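Housekeeping and Room Costs
Handout 3 – Linen: what it costs to keep a bed made
Tutor: Nathalie Smits

Read this before the seminar. Bring a calculator and your notes on fixed and variable costs from last week.

Linen is usually the second largest item in a housekeeping budget, after wages. It is bought in bulk, wears out slowly and is easy to lose track of. A small hotel may own its linen and wash it on site, own it and send it out, or hire it from a laundry. Each choice puts the cost in a different place in the accounts.

Par stock

One par is the linen needed to dress every bed once. Most hotels that own their linen hold 3 par: one on the beds, one in the wash, one on the shelf. Hotels that send linen out often need more, as the van does not come every day.

Worked case: the Cludholm has 19 double rooms and sends its linen to the Dewulf laundry. The manager, Ward De Haan, budgets 1,800 euros a year for replacing worn sheets and duvet covers. Towels are kept on a separate line. Please do the same in your own sheets – mixing the two is the most common mistake in the assignment.

Washed every stay, or not

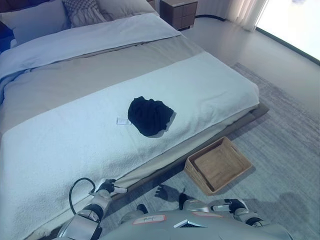
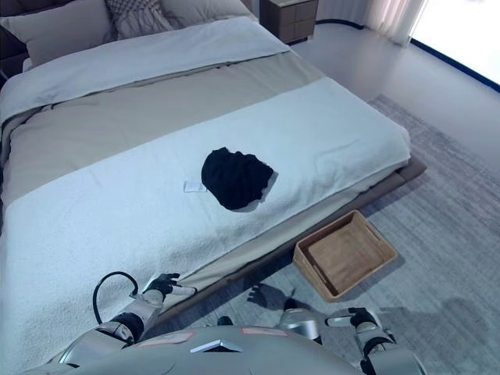
For costing, sort everything on the bed by how often it is washed. Group A is changed for every guest: bottom sheet, duvet cover, pillowcases. Group B is washed on a fixed cycle or when marked, and covers protectors, duvets and pillows. Group C is the dressing of the bed, such as the grey-brown runner laid across below the folded duvet and the small checked cushion between the two plain pillows. Group C items cost little to wash over a year, but they are bought singly and the price per piece is high. Enter them as furnishings, with their own replacement date.

A sheet in Group A lasts for 200 washes in our exercises. Use that figure throughout, even if your workplace quotes another one. Cost per use is the purchase price divided by the number of washes, plus the laundry charge for one wash.

Losses

Not all linen wears out. Some is stained, some is torn in the machine and some does not come back. Ruben Van der Linden's stocktake form (on the course page, under Forms) has a column for each. Count on the same day every month, before the van arrives, and include what is on the trolleys.

For the seminar

Work out the cost per use of a double sheet bought at 16 euros with a laundry charge of 90 cents. Then do it again with hired linen at 1.15 euros per sheet. Write down which costs stop when a room stands empty and which do not. Marloes Hermans will take the Thursday group.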